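May, club bench notes, kept by whoever is on the table. My turn this week.

Goal for the session was pick-and-move practice with the hand-held gripper, so we have enough good episodes to train on before the Pakeo meet. Target for the whole set is 900 episodes. We had 800 on the drive at the start. A lot of those are from before the pads were changed, and I would like to drop the worst of them if we can afford it.

Started at 3:30. White surface on the table as before. Ran the finger check first: open all the way, close all the way, look at whether the pads meet flat. They meet, but the tops touch a little before the bottoms. Did not fix it. Wrote it on the tape on the tool case so the next person knows.

First object group was the awkward ones. The small mirror in the black frame is the one people keep skipping on the list, so I put it first. 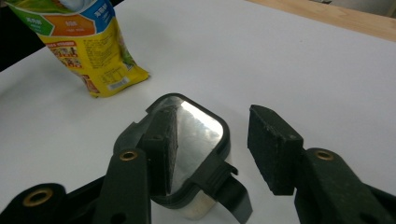
## Objects

**Mirror.** Left pad gets to the frame well before the right one does. If I keep closing from there, the mirror gets pushed sideways and the grip ends up off center. Better to come in with the open fingers centered on it, stop, then close. Slower, but the data is cleaner. I did 16 tries this way and kept the ones where the stop was short.

Second thing with the mirror: the reflective side. Kandasamy (the tracking script, for anyone new reading this) looks for fixed points on the table and in the background to work out where the tool is. A reflection moves in a way that does not match the rest. When I held the tool close over the glass for a long time, the track got a small wobble in it. When I moved in and out at a normal speed it was fine. I have not looked at the numbers closely, just at the plot.

Notes for mirror episodes:

- Start high enough that something other than the white surface is in view. A plain white view gives the tracker very little to hold on to.
- Leave the snack bag standing where it is. It helps the track, and we want some episodes with other things on the table anyway.
- Grip on the frame. Pads on the glass leave marks, and then somebody has to wipe it.
- The strap can go any way it likes. Do not straighten it every time or the model will only ever see it straight.

**Snack bag.** Only did a few. It is full of air and light, and falls over if you bump it. Pads hold it well once they are on. Label these as "bag, standing" or "bag, lying," please. Half of the old ones just say "bag" and I had to open them to find out.

**Pouches.** Took longer than planned. The contents move around inside, so the same grip in the same place does something different each time. If you pinch near the middle the ends hang down. If you pinch near the spout end it swings. For the meet the pouch has to go into the bin without being dropped from height, so a swinging pouch costs us points.

I tried three approaches:

1. Straight down with both pads, one on each side. Works when the pouch is narrow side to you. Otherwise the fingers do not open wide enough.
2. One pad down on the near edge, drag toward the table edge, then pinch the part that hangs over. Takes forever and looks bad in the data, with a long slide in the middle. Deleted all of these.
3. One pad pressed on the pouch so it bunches up, then the other pad comes in under the fold. This is the one I would keep. It needs a firm press and you can feel when the plastic starts to fold.

Approach 3 fails if you press too close to the cap. The part near the cap is stiff and does not fold.

Also tried the start position with the pouch a bit under one finger, to get some recovery episodes. In the meet the arm will come down wrong some of the time, and right now the model has never seen what to do after that. Press, notice it is wrong, open, lift, shift over, try again. I think we need more of these for every object, pouches most of all.
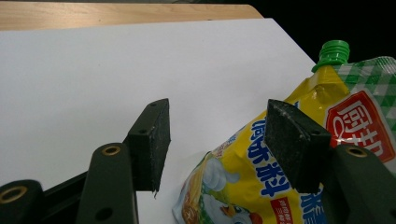
A note from Treko was in the shared log when I went to upload, about exactly these recovery episodes. Treko thinks they should be kept in a separate folder and mixed in at a low rate, because last term the model learned to make the mistake along with the fix. It would press down in the wrong spot on purpose, back off, and then do it right. Treko also asked that we cut the first part of each one so the episode starts with the pad already in the wrong place.

I agree with the cutting. Not sure about the low rate. We can train it both ways on the small model and compare, it only takes a night. I made the folder and called it "recover" and moved the pouch ones into it. Did not cut them yet.

## Tool

- Pads are getting worn. Rough surface is good for the pouches, but bits come off. A thin piece is hanging from one of them. Left it alone, since changing one pad in the middle of a set means two kinds of pad in the data. Change both together once we reach the target.
- Checked the screws at the end of the session. One on the left finger took a quarter turn.
- Wrist got tired after about an hour. Switch hands or switch people. My last few episodes were shaky and I threw out 6 of them.

## Files

Uploaded to the Zisten drive before leaving. The names follow the usual pattern, object first, then approach, then number. I did not rename any of the old ones. The upload stopped once partway and I restarted it, so somebody should check that the last mirror files open all the way to the end. If a file is short, the full copy is still on the bench laptop.

## Next time

- Cut the starts off the recover episodes
- More pouch, approach 3, with the cap pointing left, right and toward you
- Recovery episodes for the mirror
- Decide on the old-pad data, keep or drop
- Ask what the bin height is at the meet. The rules sheet gives the width and depth only

Packed up at 5:45. Battery for the tool is on the charger, second slot. The first slot has a loose contact and the light comes on even when it is not charging.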